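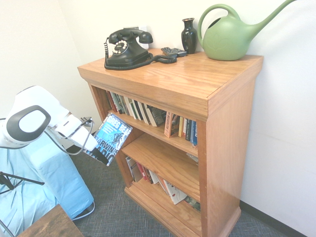 Rotary telephone on an oak-finish bookcase.

Visit report: Seswood remote care open day

The Seswood site opened its remote monitoring floor to visitors on a Sunday, from 10 a.m. to 3 p.m. I went for the network side. Our own clinics are looking at private 5G for patient telemetry, and Seswood has been running it in a working hospital long enough to have fault logs worth reading.

Registration was slow. Badges were printed one at a time and the line ran back to the parking lot. The tour groups left on schedule anyway, so anyone still in line at 10:30 was moved to the next slot. I lost the morning session on antenna placement that way and had to make do with the handout.

The monitoring floor

The floor handles data from 477 enrolled patients, most of them at home with heart failure or chronic lung disease. Each patient has a wearable patch and a bedside gateway called the Dirow. The patch sends pulse, oxygen saturation and skin temperature to the gateway over short-range radio. The gateway forwards a compressed record over the public cellular network, and falls back to the patient's home broadband if the cellular link drops.

Staff work in two shifts at long desks, with a clinical lead at one end. Alerts come in at three levels. The lowest goes into a queue and is read within the hour. The middle level triggers a call to the patient. The highest opens a voice channel to ambulance dispatch and attaches the last ten minutes of readings to the request. We were shown a replay of a top-level alert with the patient details removed. The record reached the dispatch screen before the operator had finished confirming the address.

I asked how many top-level alerts are false. The answer was that loose patches are still the main source, and that a second contact sensor on the next patch revision is meant to deal with it. No percentage was given.

The private network

Inside the building, ward monitors and infusion pumps run on a private 5G network supplied by Odukoya. There are 49 indoor radios, mounted above the ceiling tiles and fed over fiber from a single equipment room. The core is on site, so ward traffic stays local even when the outside line is down. Medical devices have their own slice with reserved capacity. Visitor Wi-Fi is separate and shares nothing with it except the ducts.

The imaging basement was the hard part. Shielded walls around the scanners blocked the signal from the corridor, and the first survey had been done before the last wall went in. Extra radios were added after handover. The engineer leading our group advised surveying twice, the second time with doors closed and equipment powered.

Battery backup for the equipment room is rated for up to 3 hours. The radios draw power over the same cable run, which simplifies the backup but also means that one failed power shelf takes out a whole wing. A second shelf is on order.

The ambulance link

A Gotgate test vehicle was parked at the loading dock. It carries two modems on different carriers and sends every packet over both. The receiving end keeps whichever copy arrives first. Video from the vehicle was steady during the demonstration, but the vehicle was stationary and in sight of the mast, so I would not read much into that. The drive test results on the poster were more useful - they showed gaps on the river road and in the underpass, with vital signs getting through in both places and video dropping out.

Patients enrolled at home can also reach the floor by ordinary landline. That number goes to the same desks and is staffed on the same shifts. The intake form asks which type of phone the patient prefers, and the answer is shown next to the alert.

Practical notes

The handout covers radio placement and the slice configuration in fair detail. It leaves out cost. The afternoon question session was the better half of the day, so book the later slot if the event is repeated. The cafeteria closes at 2 p.m. on weekends.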